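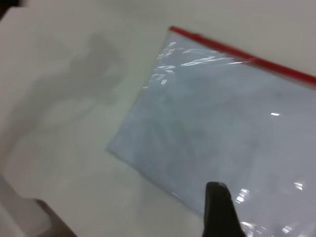 Dovix – grasp planning and control software for thin, see-through and floppy things

Print this page | E-mail this page

I started writing Dovix because of a drawer full of clear zip pouches that our arm simply couldn't cope with. Boxes, fine. Mugs, fine. Put down a flat plastic bag and the planner would happily send the fingers to a patch of glare, because glare was the only thing the depth camera thought was solid. Mio Arai and I spent a whole winter swearing at it, and what came out of that winter is the package you can get from this page.

Dovix sits between your cameras and your arm controller. It takes colour frames from a wrist camera and at least one fixed camera, works out where the edges and closures of a flexible item are, and hands your controller a short list of grasps with a score on each. You choose whether it runs the best one straight away or waits for you to click. (I still like to click. Kanako Hosoda laughs at me for this.)

The trick, if there is one, is that we lean on whatever is easiest to see. On a clear pouch with a coloured zip, that's the zip. Dovix fits a curve to the strip, so it doesn't mind if the closure sags or ripples a bit, then looks for the slider and works out which corner it's nearest to. The film itself gets treated as a guess hung off that curve, and the guess is firmed up as the wrist camera gets closer. Highlights are masked out before any of this happens.
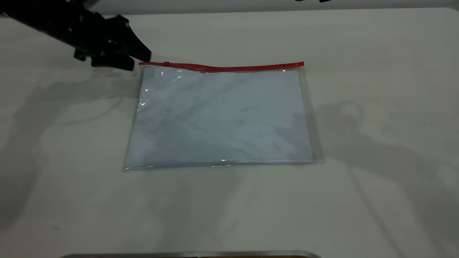
Page last changed: November

With a pouch like that one, blank sheet inside and the slider over at the left-hand corner, you'd normally set the zip as your anchor and let the planner offer you approaches from the slider end. There's a setting called corner_bias if you want to push it harder towards one side. Shadows used to be our other big headache – two arms over a pale table throw great soft grey shapes everywhere, and the old version kept reporting them as items. The shadow filter in version 4 deals with most of that. It's on by default and I'd leave it on.

What you get

The planner, the viewer, the calibration tool and a replay tool that lets you step through a logged run frame by frame and see which grasps were offered and turned down. The replay tool is Mio's work and it's my favourite bit of the whole thing! There's also a library of 345 item templates, from zip pouches and sleeves to bin liners, and you can add your own by dragging a box round the closure and giving it a name.

What you need

Two cameras, an arm that takes position commands at a decent rate, and a Linux machine with a fairly ordinary graphics card. Planning takes around 85 milliseconds on the one under my desk. We have ready-made drivers for the Hirano and Zarnasell controllers; for anything else you'll be writing a small adaptor, and there's a template in the download.

Known niggles

Pouches with a clear zip are still hard work, and you'll have to mark the corners by hand. Stacked pouches get read as one. The calibration tool forgets your window layout when you close it, sorry, it's on the list.

A single-seat licence is £1,137, including updates for a year. Teaching labs should write to us at Hollus before buying, as we can usually do something.

Comments

Montserrat Trujillo: Does the curve fit work on the press-seal type with no slider? We've got hundreds of them.

Akihiko Kudo: @Montserrat yes if the strip is coloured, just turn slider search off or it sulks. Ours are blue and it copes well.

Gangadharan Sastry: Upgraded on Saturday and my old templates wouldn't load. Running the convert script from the tools folder sorted it. Could that go in the install notes please?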